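Setting Up a Shared Drive-Fitting Bench: Procedure and Staffing Notes

This page covers the changeover of one refurbishing bench at Sanska from fully manual drive fitting to a shared cell, where the arm handles the 3.5-inch drive and a technician handles everything else. It assumes you have already completed the Flunen safety walkthrough and that your tower has been graded and opened.

The bench during drive work, tower on its side and side panel off:
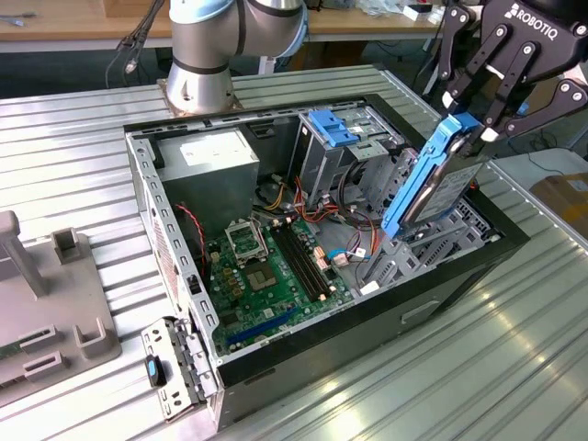
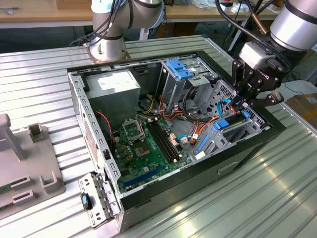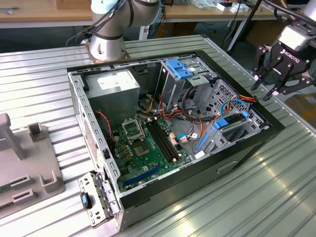

1. Before you start

Check the work order. The cell accepts towers on the Luvetti list only. Anything else goes to a manual bench, even if the case looks the same. Drive bays differ by a few millimeters between models and the taught positions do not transfer.

Disconnect the tower from power and hold the power button for 5 seconds. Put on your wrist strap and clip it to the ground point.

2. Placing the tower

Lay the tower on its side with the interior facing up. Push it against both locating stops. Do not lift it over the arms; slide it in from the front.

Dress the cables by hand. The arm has no means of moving a loose connector out of the way, and a power lead lying across the bay opening is the most common cause of a stopped cycle. Move the leads toward the middle of the chassis and check that none of them can spring back.

3. Loading the drive

Seat the drive in its caddy and confirm that both sides are engaged. A caddy that is engaged on one side only will pass the pickup check and fail at the bay.

Place it in the pickup position with the label side as marked on the bench card. Step back behind the line and press Start.

4. During the cycle

Keep your hands out of the tower until the lamp is green. If the drive stops partway in, press Hold – do not pull on it. Select Retract, wait for the gripper to clear the case, then check the bay for cables and for bent rails. You may retry once. After a second stop, finish the tower by hand and write the fault code on the work order.

5. After the cycle

Check the latch with a finger. Connect data and power. These two connections stay manual. We tested the data connector with the arm for part of March and withdrew it.

6. What changes for technicians

The first batch through the cell was 100 towers. Of these, 23 needed a technician to step in, mostly for cables. Cable dressing has since been added to the bench card as a separate step, with its own sign-off.

Headcount on the line is unchanged. What moved is the work. A technician on the cell spends less time pushing drives into bays and more time on inspection, cable routing and fault recovery. Several people asked for a rotation, as watching a cycle is tiring in a different way from doing the job. The limit is now two hours on the cell, followed by a manual bench.

Cell work requires 8 hours of training, paid at the normal rate. Stops are logged against the cell and the tower model. They are not logged against the person on shift, and supervisors should not use them in reviews.

Changes to taught positions go through Xiaoqing Tan. Technicians may adjust speed downward without asking. The Rivadeneyra line uses an older version of the bench card, so do not copy settings from it.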